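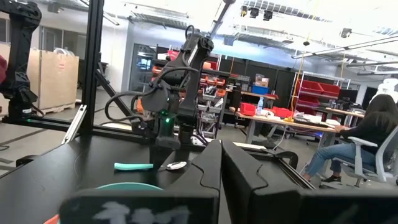 Ploveo Bench Kit: Data Card and Read Me

Release covered: second public release of the Ploveo Bench Kit and its accompanying recordings
Issued by: Ganura, Documentation and Customer Support
Date of issue: Sunday, December 19, 2021
Document owner: Hiwot Gudeta
Technical review: Desta Habte, Tsehay Gashaw

Purpose of this document

This document accompanies the Ploveo Bench Kit, a two-arm tabletop robot kit supplied with a set of recorded demonstrations. It is written for laboratories, teaching departments, and small engineering firms that have purchased the kit or are considering a purchase. It sets out what is supplied, how the recordings were made, how the files are arranged, and which uses Ganura does and does not support.

The installation manual remains the governing document for wiring, mounting, and electrical safety. Where this document and the installation manual differ, the installation manual applies.

Summary of the product

The Ploveo Bench Kit is intended for the handling of small, light household and craft objects on a flat surface. Typical objects include cutlery, bowls, and soft foam pieces. The kit is sold as a complete station, and individual arms are not offered separately except as replacement parts.

Each station includes:

Two jointed arms with parallel grippers
One wrist camera for each arm
Table frame, posts, and rails
Control computer with software installed
Cable set and power supplies
One starter object set
License key for the recordings

The table surface is supplied by Ganura in black. Customers may fit their own surface, provided that it is level and does not shift under load. A glossy surface will affect the wrist camera pictures and should be avoided.

Contents of the recordings

The release contains 802 recorded episodes. Each episode is one attempt at one task by a trained operator. Of these, 73 are marked as unsuccessful and have been kept in the release in a separate folder. Customers asked for these during the trial period, chiefly for work on error detection.

Every episode includes the following:

Video from each wrist camera
Joint positions for both arms
Gripper opening for both arms
Operator commands
A short written task statement
An outcome label

The written task statement was entered by the operator before the episode began. It was not edited afterward, except to correct spelling. Some statements are therefore brief, and two operators may have described the same task in different words.

Tasks

The tasks fall into four groups. Placing tasks require an object to be put into a bowl or on a marked area. Sorting tasks require objects to be grouped by type or color. Handover tasks require one arm to pass an object to the other. Clearing tasks require the table to be emptied into a container.

Spoons and foam sticks appear in all four groups. They were selected as a pair by Tsehay Gashaw because they place opposite demands on the gripper: a spoon lies low to the surface and must be approached with care, while a foam stick is easily lifted but changes shape under pressure. Customers who are new to the kit are advised to begin with the foam sticks.

Recording conditions

Recordings were made at the Ganura workshop in ordinary working conditions. The workshop was in use by other staff throughout. Storage racks, workbenches, and ceiling lights can appear behind the table, and people may be visible at their desks or workbenches. No attempt was made to screen off the station or to provide a plain background. Models trained only on plain backgrounds performed poorly at customer sites during the trial, and the present approach was adopted in response.

Lighting was not controlled. Bright ceiling fixtures may wash out the upper part of the wrist camera view when the gripper is raised or tilted. Customers who use color as an input should consider reducing the weight given to this region, or cropping it.

The gripper fingers are visible at the bottom of the wrist camera view and hide a portion of the table. The opposite arm often enters the view as well, together with its cables. These are normal features of the station and should not be treated as faults in the files.

Members of staff who appear in the recordings have given written consent. Customers may not attempt to identify them. Requests for removal are handled by Chaltu Workneh, and a corrected release is issued where a request is granted.

File arrangement

The release is delivered as a single archive. After unpacking, the top folder contains these items:

episodes: one folder for each successful episode
episodes_unsuccessful: one folder for each unsuccessful episode
objects: names, weights, and dimensions of the starter objects
calibration: camera and arm calibration files
splits: lists for training and testing
license.txt
changes.txt

Folder names within episodes are assigned in order of recording and carry no other meaning. Numbers are not reused when an episode is withdrawn, so gaps in the sequence are to be expected.

The standard test list contains 100 episodes. It was drawn up before any model was trained at Ganura and has not been altered. Customers who publish results are asked to state whether they used this list. Results obtained on any other selection should be described as such.

Installation and first use

Place the station on a level concrete or tiled floor. Allow clear space on all sides for the full reach of both arms. Assemble the posts and rails in the order given in the installation manual, and tighten the diagonal braces last. Mount the arms only when the frame is square.

Route the cables along the side of each arm with enough slack for the wrist to turn through its full range. A cable that is too tight will pull on the wrist and produce small errors in position. These errors are difficult to trace once the station is in service. A cable with too much slack may catch on the opposite arm.

Connect the control computer and allow it to complete its start-up check before power is applied to the arms. Run the calibration routine for each wrist camera in turn. The routine should be repeated whenever a camera or gripper has been removed, and after any move of the station.

The first session should be carried out at reduced speed with one operator at the stop button. Nothing should be placed on the table until both arms have completed the free movement check.

Care and maintenance

Wipe the gripper fingers with a dry cloth at the end of each working day. Do not use solvent. Inspect the inner edges of the fingers for wear after every 300 hours of operation, and replace the fingers as a pair. Mixing a worn finger with a new one will cause objects to turn as they are gripped.

Bolts on the table frame should be checked monthly. Customers using the optional Boiko mounting plate should also check the four bolts beneath the plate, which are not visible from above.

Replacement fingers, cables, and starter objects may be ordered through Ganura or through Fliltmont, the authorized distributor. Parts obtained elsewhere are not covered by the warranty.

Intended uses

The kit and recordings are suitable for teaching, for research into learned control, and for the early testing of handling tasks before larger equipment is purchased. The recordings may be used without the kit under the research license, provided that the source is acknowledged.

Uses that are not supported

The kit must not be used to handle food intended for people, medical supplies, sharp blades, glass under pressure, or live animals. It is not rated for use beside children. It must not be left running without a trained person in the room.

The recordings should not be used as evidence that a system is safe to work near people. People may appear in the background, but no episode includes a person working within reach of the arms, and a model trained on the recordings will have learned nothing of use in that respect.

Known limitations

The starter object set is small. A model that handles the supplied spoons well may fail with a larger or heavier spoon. Customers should collect further recordings with their own objects before drawing conclusions.

All operators were right-handed. In the handover tasks the right arm leads more often than the left, and models trained on these tasks have shown the same preference.

In a number of early episodes the clock of one wrist camera ran slightly behind the arm data. These episodes are listed in changes.txt with the correction to be applied. The correction has not been applied to the files themselves, in order that earlier results can be repeated.

Outcome labels were assigned by one reviewer, Mihret Tamiru, and checked in part by Desta Habte. Episodes in which an object was dropped and then recovered are labeled as successful if the final position was correct. Customers who require a stricter standard should review the placing and sorting groups themselves.

Changes since the first release

The first release was issued in August to trial customers only. The following changes have been made:

Clearing tasks added
Unsuccessful episodes moved to a separate folder
Object weights corrected for the foam sticks
Calibration files renamed to match the arm serial numbers
Research license reworded

Software written for the first release will read the new archive, with the exception of scripts that expect the former calibration file names. A conversion script is included in the calibration folder.

Support

Registered customers may contact the support desk through the Ganura customer page. Reports should include the station serial number, the software version shown on the start screen, and the episode folder name if the matter concerns a recording. Reports concerning damage in transit should be sent to Fliltmont before the station is unpacked further.

Questions about licensing and consent should be addressed to Chaltu Workneh. Corrections to this document should be addressed to Hiwot Gudeta.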